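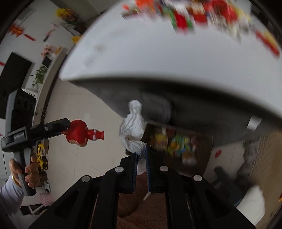 Vashisht wrote back after our last report to ask whether a project about what gets left on the floor after a party could really take six months, and whether we had considered a broom.

We have considered a broom. We own a broom, bought out of the first payment and listed under Equipment. The trouble with a broom is that it makes a single heap, and the single heap is what Histstead Hall had been putting in the dumpster after every birthday, baby shower and retirement do for as long as anyone has been keeping the booking sheet. The point of the grant was to have more than one heap by the end.

Where we are

We are at the halfway mark and the sorting is running after every booking in the main room. Small leftovers go into three groups: shiny and stretchy, thin and crumpled, and everything else. We began with a much finer system, set out over a full page in our application, and it did not survive its first children's party. The page is still on the wall. It covers a damp patch.

The shiny and stretchy group is the easy one. Things in it tend to be red or some other loud color, and people spot them from the doorway. The thin and crumpled group is a slog. Once a piece of thin white stuff has been twisted up by someone with half an hour of speeches to get through, tissue and plastic look much the same, and the only way to settle it is to pick the piece up and look at it. We do the picking up before anyone sweeps. Doing it after was tried in the first month and we would like to draw a line under that.

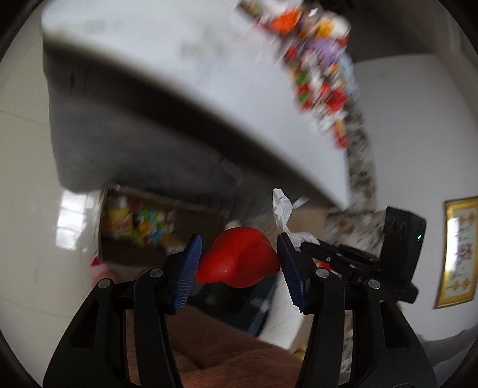
Red piece and crumpled white piece in hand, with the large white tabletop behind.

Money

Of the $1000 awarded, $200 remains. Most of the rest went on bins with lids, shelving for the back closet and the sorting fee to Zuton, who take the plastic film when it is clean and send it back with a note when it isn't. The notes have become shorter, and we are choosing to see that as progress. The broom was a minor item.

What has not gone well

The labels. We printed "Thin" and "Crumpled" on separate lines and the font made them look like separate bins, so guests went hunting for the second one. New labels are on order.

The closet shelf is also too high for half the people who use it. We will lower it when the drill comes back from wherever the drill is.

Hirers were supposed to get a sheet explaining the sorting along with their key. Many got the key. A few got the sheet. We have now punched a hole in the sheet and tied it to the key, and it comes back chewed, wet or folded into a boat, but it does come back.

Next

The remaining money will cover Zuton's fee through to the end of the grant and the new labels, if the printer behaves. We would also like to try the same setup in the small room, where the tables are lower and the parties are, on the whole, quieter – the chess club has offered to go first.

Undix has asked for a final report in the same form as this one. They will get it, with receipts, including the one for the broom.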